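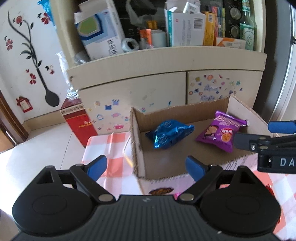

Figure 1. Open carton with two snack packets, packing table, checked cloth.

Progress report, packing and sorting of mixed snack goods
Project: Tondano
Prepared by: Ysaline Tessier
For: Ihor Horobets, Wiltard
Date: 2022-07-27

1. Work in this period
Packing of loose snack packets into small open cartons continued at the Skivolley site. The period closed with 447 cartons packed and logged, of which 28 were set aside for repacking. Most of these had a packet standing above the rim. The remainder had a crushed corner.

2. Materials
Corrugated cartons are reused between runs. Rims wear first: the carton in Figure 1 has rough, torn-looking edges and one panel that rises to a point at the back corner. Cartons in this state are still accepted if the base is sound. A fresh lot of 71 has been ordered from Ranasinghe.

Packets are of mixed size and finish. The metallic blue one in Figure 1 is puffed in the middle and lies near the rear wall, with the purple one tilted to its right. Puffed packets take up more room than their weight suggests, and the fill table has been revised to go by volume.

The table cloth shows fold creases. It will be pressed before the next run, as small packets shift on a ridge.

3. Open points
Repack rate is above the agreed limit. The written packing order (large packets to the rear, small ones last) was issued late and covers only the final 11 sessions.
Goods left on the table beside the carton are not yet logged separately.

4. Next period
Delivery of the new cartons, a second count of repacks, and a revised cost sheet by the end of September. No change to the budget is requested.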